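Foam bottle crate

A foam bottle crate is a light block of styrofoam with round cavities, made to keep glass bottles upright and apart. The most familiar size takes six bottles in two rows of three, and it is a great favorite with anyone who has ever had to send cola through the mail (and then worry about it all week!).

Packing one is pleasant, unhurried work. Each bottle goes in base first and is pressed gently down until it sits snugly, and many people like to fill the back row before the front. Tape often runs along the upper rim, where the foam tends to crumble.

Cola bottles and their foam crate 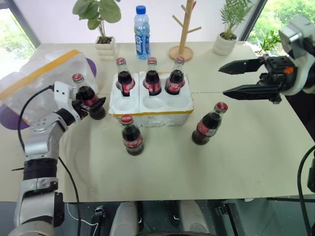
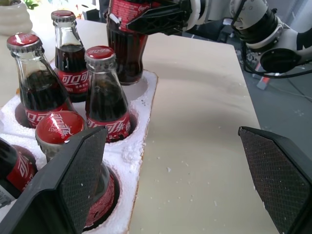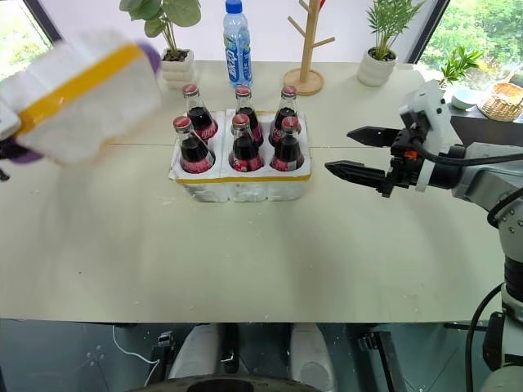 Old crates are well worth keeping. Rekha Varma, writing in July for the Parnholm packing newsletter, recorded one that had made 96 trips with only two changes of tape.

See also: Bottle carrier; Crown cap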